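Stripes: a love letter
Speaker notes, Poppy Nuttall
Wilthorpe Textile Evening, 2026-03-12

Slide 1 – Hello
Say thanks to Wilthorpe for having me. Ask who is wearing a stripe tonight. Hands up, and wait for the laughs! Then straight into it: a stripe is the simplest pattern there is, and I have been hooked on it since my first job at a knitting mill.

Slide 2 – Printed or knitted in?
My favorite question. Turn the cloth over. If the color goes all the way through, the stripe was made with the yarn. If the back looks pale, it was probably printed. Pass the two swatches along the front row (get them back this time).
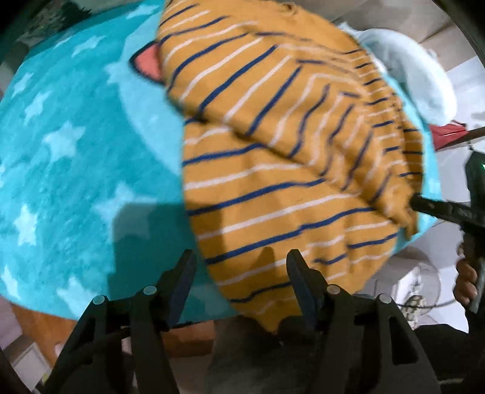 Slide 3 – Why sailors, why summer
Keep this short. Navy and white, seaside towns, then everybody's T-shirt drawer. Mention the Rengifo pattern book – 306 pages, and 37 of them are nothing but stripes. Read out the one with the wobbly pencil note, "more yellow, be brave." I love that note so much.

Slide 4 – Matching at the seams
Slow down here, the sewers will want it. Pin every second stripe, then baste. Cut one layer at a time. Side seams first, sleeves last, and leave extra cloth for shifting the pattern.
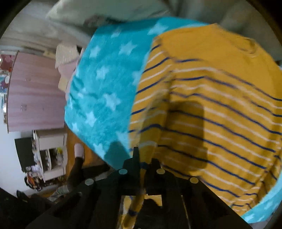 Slide 5 – Narrow, wide, uneven
Uneven is where the fun starts! Two thin lines close together, then a big gap, and your eye keeps moving. Show the Catance sample card again if there's time. Skip it if we're past the half hour.

Slide 6 – Questions
Repeat each question for the back rows. Next meeting is in April, on checks and plaids. Sign-up sheet by the door.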